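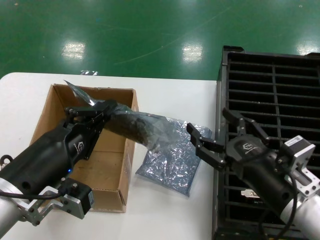

From the packing table

Hello again, and happy new year to everyone I haven't caught up with yet! The orders from the winter sale kept me at the packing table a lot longer than I'd planned, so this one is going to be mostly about boxes and bags. If you came for the spring colors, hang on until the end.

First, the thing most of you wrote in about. Yes, we've gone back to plain brown cardboard. The printed Sikasden cartons were pretty, I loved them too, but they cost more than some of the things I was putting inside them, and they scuffed if you so much as looked at them. The plain ones are low and open and easy to work over. I can lay everything in, stand back, move it all around again (I do this more than I should), and only then fetch a second box to slide over the top. I bought 3,000 of them in one go and my hallway is now a very narrow hallway.

Then there are the clear bags. I have opinions about clear bags! Anything soft or crumbly gets one to itself, and I've settled on the long thin kind that you can squeeze into a sausage before it goes in the box. You push the contents down to the middle, let the air out at the open end, give the whole thing a twist and leave the loose film flared out. It takes up half the room it did as a fat pillow, and you can tuck it along the wall of the box where there's always a gap anyway. The film is noisy and it clings to my sleeves, and little torn-off bits of it turn up all over the table, but I haven't found anything I like better. Wulan Liew swears by paper envelopes and sent me a stack to try. They're lovely for anything flat. For anything lumpy I'm sticking with my sausages, sorry Wulan!

The shiny blue-silver packs have to lie flat. Please, if you're repacking one to give to somebody, don't fold it in half to make it fit. The creases don't come out and the sparkle goes a bit dull along the fold. I put mine down on the table next to the box while I sort out everything else, and they go in last, right on top, so it's the first thing you see when you open up. I had two emails from people whose pack had slipped down the side and who thought we'd forgotten it. Check the sides before you write to me! (But do write to me if it isn't there.)

I should say a word for the big black crate as well. I got it from the Junder clearance last April, thinking it would hold packing paper, and it has turned into the most useful thing I own. It's all slots, so I can see more or less what's in there without tipping it out, and the rim is thick enough to grab with cold hands. The one problem is small stuff. Anything skinny works its way to the bottom and pokes out through the holes, and I've lost a good few tags and plugs that way and found them again weeks later. If you buy one for your own craft room, line the bottom with a bit of card. I keep telling myself I'll do that.

And a white table, if you have the choice. I worked on a dark one for years and spent half my life patting around for the tape and the scissors. On white, every scrap shows up, and that's annoying when you're tired and wonderful when you're looking for the one thing you just put down.

Now for the numbers, for those who like them. We sent out 2,598 parcels last year, which made me sit down for a minute when I added it up. Of those, 259 went out in the last stretch before the holidays. Thank you, truly, all of you, and thank you for being so patient when the Sutanto order got held up and I had to write all those grovelling notes.

Spring colors: the Korkden greens are coming, and there's a mossy one in there that I've already put aside for myself. I only have 36 sets for the first round, so I'll open the list to newsletter readers before it goes on the shop page. Reply to this email with "greens" in the subject line and I'll put you down. One set each for now, please.

Last day for returns on sale items is 20/01/2021. Send them back in whatever box you've got, it doesn't have to be ours, and put your order number on a slip of paper inside the lid.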